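Dating the cornice of Bruvden chapel

Yareli Carrillo
I am writing a short page on the old chapel in Bruvden. The guidebook says 1663, but the cornice looks later to me. How can I check it? 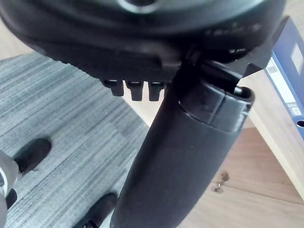

The cornice is stone and goes around all four walls. Under it hangs a row of dentils. They are blunt and square at the tip, with gaps between, like the three small black prongs in the photo. I have read Pillay, 10 pages on the chapel, and he gives no source for the date.
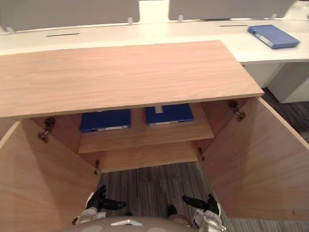 He also writes that the roof was raised once, but he does not say when. If the wall was made higher, I think the cornice must be from that work.

Firkico
Look for the building accounts in the parish archive. Masons were usually paid by length, so a new cornice should appear there.

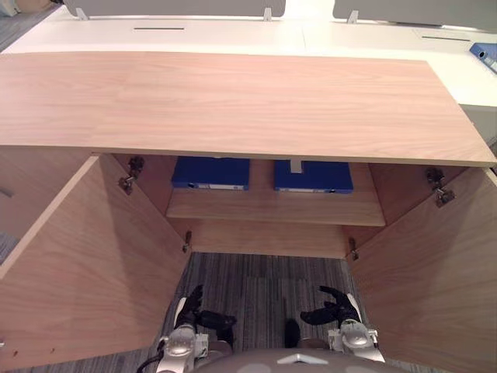

Does 1663 mean the whole building? It is the year of the first stone, so the upper walls can be later.

Cite the accounts by folio - a page number alone is not enough.

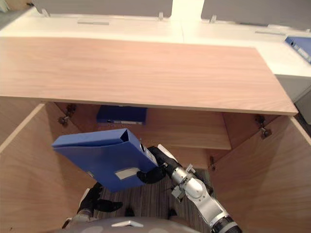 Nikley
I don't agree about the accounts, there is a gap of 40 years in them. Try old drawings. Mine shows no dentils at all but it has no date, sorry.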